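**Tuesday, storage bench – drive swap on the Molterstead box**

Carried on with the Molterstead server. The plan was to get the blue carriers checked and the bays sorted before the Cellow backup job starts at 6 p.m.

Bay numbers below follow the sticker sheet inside the Conham binder, which starts at 0 on the left. The old wiki page starts at 1. Use the binder.

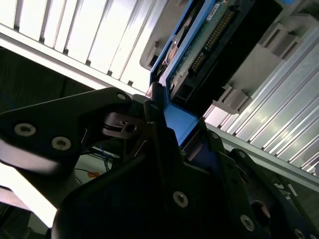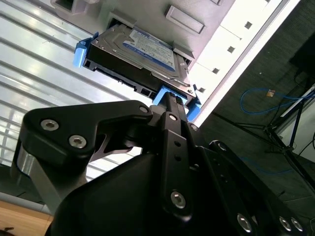
Blue plastic carriers, 3.5-inch drives.

Went through the carriers first. Two had rails that had spread a little and dragged on the way in. Swapped those for spares from the Conham parts bin. The spares are the same blue but the latch is stiffer, so push until it clicks and then give it a light tug. Bay 4 clicked for me and still came back out with the tug. Reseated it and it held.

Screws: the short black ones only. Somebody has mixed longer ones into the tray and they stop short of flush, which is enough to catch on the next bay. I pulled out the long ones I found and put them in the jar marked NO.

Pulled the drive in bay 2 again after the first boot. It was listed, then dropped, then listed again. Connector looked clean. Moved the same drive to bay 5 and it stayed up, so I suspect the backplane and not the drive. Bay 2 is taped over for now – please don't use it until the board has been looked at.

Power-on checks after that:

- 6 drives listed, all with the serials on the sheet
- short self-test passed on all of them
- bay 3 runs a few degrees warmer than its neighbors, same as last month
- copy test with the 600 GB set from Nông took around 3 hours, no errors in the log

The Nông set still has the old folder names. Left them alone, the restore script expects them.

Label maker is out of tape. The two replacement carriers have pencil on masking tape until more comes in.

Still to do:

- order carriers, same part as the spares
- backplane for bay 2, ask Conham if they have a used one
- fix the bay numbers on the wiki
- long self-test on bay 3 overnight, once the Cellow job is finished

Side panel is off and leaning behind the bench. Its screws are in the magnetic dish.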